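Memoria del proyecto Zundodura: ordenar una mesa de trabajo compartida

Asignatura de Diseño y Entorno, trabajo individual
Entregado el 20 de agosto de 2023

Cuando elegí este tema en enero, mis compañeros pensaron que estaba de broma. ¿Una memoria entera sobre ordenar una mesa? Pues sí, y me ha faltado espacio. Llevo dos cursos trabajando en mesas compartidas y he perdido más tiempo buscando un destornillador que usándolo, así que tenía bastante claro que ahí había un proyecto. Lo llamé Zundodura porque era el nombre que tenía la carpeta de pruebas y luego ya me daba pena cambiarlo.

La pregunta de partida era sencilla: ¿qué tiene que pasar para que una mesa que usa mucha gente siga siendo una mesa al final del día y no un almacén? Quería probar cosas baratas, que se pudieran montar en una tarde y que cualquiera entendiera sin leer un cartel. El presupuesto era de 70 euros, y lo digo ya para que no se espere nadie muebles a medida.

Primera parte: mirar

Durante siete días me dediqué a apuntar lo que se quedaba encima de las mesas del taller cuando la gente se iba. Llevaba una libreta pequeña y una hoja con columnas (objeto, mesa, zona de la mesa, si volvía a su sitio al día siguiente o no). Al cerrar la libreta tenía 109 anotaciones, que parecen muchas, pero hay objetos que salen una y otra vez porque viven literalmente en la misma esquina desde hace meses.

Lo que más me sorprendió fue la zona. Yo esperaba que el desorden estuviera repartido y resulta que se va casi todo al fondo. La parte de delante se despeja porque hace falta para apoyar los brazos, el cuaderno o lo que sea, y todo lo demás se empuja hacia atrás. Al fondo nace una especie de segunda fila donde las cosas se quedan a vivir. En la libreta acabé llamándola "la trastienda" y así la voy a llamar aquí también.

También apunté las cajas. Una caja abierta encima de una mesa es un imán - entras con un cable en la mano, ves la caja y el cable acaba dentro. A los dos días ya no se sabe si la caja es de cables, de restos o de cosas que alguien se va a llevar. Yo misma lo hice dos veces mientras hacía el estudio, y eso que iba con la libreta en la mano.
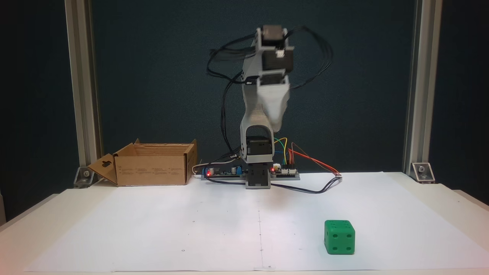
La primera norma que probé fue dividir cada mesa en tres franjas: fondo para lo fijo, un lateral para los recipientes y el resto libre para trabajar. Lo fijo es lo que pesa, lo que va enchufado o lo que da pereza mover, y tiene sentido que se quede atrás aunque ocupe bastante. En la mesa blanca, la del panel verde azulado, se ve bien el reparto: el brazo robótico está hacia el fondo, con las placas a los lados de la base, y a su izquierda queda la caja de cartón abierta. Más adelante y a la derecha hay un dado verde, que en mis apuntes entraría en la categoría de "objetos pequeños sin casa", la más difícil de todas con diferencia. Otra cosa que me sirvió de esa mesa fueron los cables negros, que salen en bucle por los dos lados del brazo. Yo medía las franjas solo por la base de las cosas y con eso me quedaba corta, porque un cable necesita sitio también en el aire, así que cambié la plantilla y añadí un margen a cada lado de lo fijo.

Segunda parte: probar

Con las franjas decididas, tocaba marcarlas. Empecé con cinta de papel, que se despega sin dejar restos y permite equivocarse. Me equivoqué bastante! La primera versión tenía la zona de recipientes demasiado estrecha y las cajas se comían el espacio libre. En la segunda la ensanché y puse una condición: una sola caja abierta por mesa. Si hace falta otra, va al estante.

Para los objetos pequeños probé dos sistemas. El primero fue Folleo, unas bandejas bajas de plástico que se encajan unas con otras. Son cómodas y se limpian en un momento, pero se llenan enseguida y, como son planas, al final lo de abajo queda tapado igual que en una caja. El segundo fue una tira de bolsillos de tela de Darneo, que se cuelga del borde de la mesa. Este me gustó más de lo que pensaba. Caben los lápices, los dados, los tornillos en bolsita y hasta una cinta métrica, y cada bolsillo tiene una etiqueta que se escribe a mano. El problema es que si te sientas muy pegada te la clavas en las rodillas, y tuve varias quejas por eso (todas razonables).

Las etiquetas merecen un párrafo. Al principio las hice monísimas, con la tipografía del curso y un iconito. No las leía nadie. Las cambié por rotulador gordo sobre cinta blanca, con una sola palabra: CABLES, PEQUEÑO, DUDAS. La de DUDAS fue un acierto, porque la gente tenía por fin un sitio donde dejar lo que no sabía de dónde había salido, y al final de la semana lo repasábamos entre quienes estuviéramos por allí.

Tercera parte: lo que ha funcionado y lo que no

Las franjas se han quedado. Incluso después de quitar la cinta en una de las mesas, la gente seguía respetando más o menos la parte libre. La condición de una sola caja funciona mientras alguien la recuerda, y luego se olvida. Quise imprimir unas fichas de Nishad, el programa que usamos para los inventarios, con una por caja y la fecha en que se abrió, pero rellenarlas daba tanta pereza que yo misma dejé de hacerlo.

Los bolsillos de tela necesitan otra posición. Si repitiera el proyecto los pondría en el lateral de la mesa y dejaría el frente libre, y mediría antes la altura de las sillas, que es una cosa que se me pasó por completo.

Me queda pendiente la trastienda. He conseguido que sea más estrecha y que lo que hay allí tenga motivo para estar, pero limpiarla sigue siendo incómodo: hay que meter la mano entre cosas enchufadas y casi siempre se deja para otro día. Había pensado en una balda elevada para levantar lo fijo unos centímetros y pasar la bayeta por debajo, y con lo que sobraba del presupuesto no me llegaba. Los planos están en el anexo, con las medidas de la última plantilla y la lista de materiales.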